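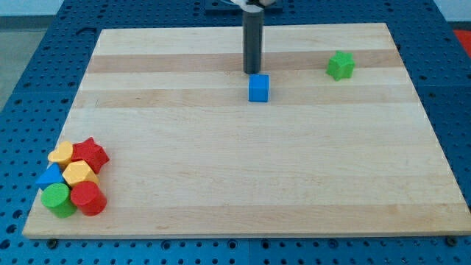

Edge gluing is the practice of joining narrow strips of wood along their long sides to make a panel wider than any one of them. It is among the oldest tricks in woodworking and one of the least noticed. Most people who own a cutting board, a butcher block counter or a solid wood tabletop own an edge-glued panel, and a fair share of them believe it came off the tree that way.

Background

Trees are round and people want flat things. A log yields only a few wide boards, and the wide ones are costly and given to cupping, which is the woodworker's word for a plank slowly deciding to become a gutter. Narrow strips are cheap and plentiful. Ripping lumber into strips and gluing it back together looks like a long way around to anyone watching, and the person doing it has usually stopped trying to explain.

Wood swells and shrinks across the grain as the air gets damp or dry, and hardly moves along its length. A glued panel still does this. The strips share the movement out among themselves, so the result tends to stay flatter than a single wide plank, though it will never be as flat as it was on the day it was shown to visitors.

Choice of wood

Hard maple is the usual pick for kitchen boards in North America. It is dense, tight-grained and pale, and it has little taste or smell of its own. Beech does the same job across much of Europe. Walnut and cherry are used where the buyer wants to be asked about it.

Color varies even within one kind of wood. Sapwood, from the outer part of the trunk, is creamy, while heartwood runs to tan or brown. A panel made from mixed stock comes out striped. Makers who sort their strips by color call the stripes a defect, and makers who don't call them character. Catalogs have been known to use both words for the same panel at two prices.
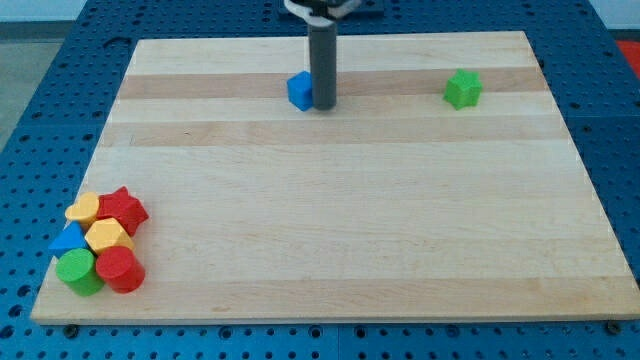
Edge-glued maple panel with darker strips among the pale ones.

Method

The strips are planed to an even thickness and their edges are cut straight and square. The edge should meet the face at 90 degrees. If it is slightly off, the error adds up from one strip to the next, and the finished panel has a curve in it. The traditional cure is to flip every other strip, so that each mistake cancels its neighbor's.

Glue is spread on the edges in an even coat. The strips are then pushed together and clamped, with the clamps set by turns above and below the panel so it doesn't bow. A thin bead of glue squeezing out along each seam is taken as a good sign. None at all suggests a starved joint, and a flood of it suggests a beginner.

No nails, screws or dowels are needed for strength. A well-made long-grain joint is commonly stronger than the wood beside it, and when such a panel breaks, the split often runs through solid timber. Some makers add dowels or biscuits anyway to keep the strips lined up, or for peace of mind.

Once the glue has cured, the panel is scraped, planed and sanded. Sanding takes longer than every other step put together in the memory of those who have done it.

Grain layouts

Panels are sorted by which side of the wood faces up. In flat grain, the wide face of the board shows. In edge grain, the strips are turned on their sides, giving a harder-wearing surface with narrow lines. End grain, with the cut ends of the fibers facing up, is gentle on knives and hard on everyone else, as it drinks oil and takes a good deal more work to build.

Care

Kitchen boards are finished with mineral oil, often mixed with beeswax. Cooking oils such as olive or corn oil are best avoided because they can turn rancid. A board should be washed by hand, dried, and stood on its edge so that air reaches both faces. Leaving it flat on a wet counter lets one side swell while the other stays put, and the board will then rock under the knife for as long as it is kept.

The dishwasher opens glue lines, warps the strips and strips out the oil. Every maker's leaflet says so, and makers continue to receive boards back in several pieces with a note asking what went wrong.

Outside the kitchen

The same joint turns up in workbench tops, stair treads, shelves, door panels and piano soundboards. Home centers sell ready-made panels in the shelving aisle, wrapped in plastic, which keeps them flat until the plastic comes off.

See also

Butcher block
Finger joint
Wood movement
Clamp (tool)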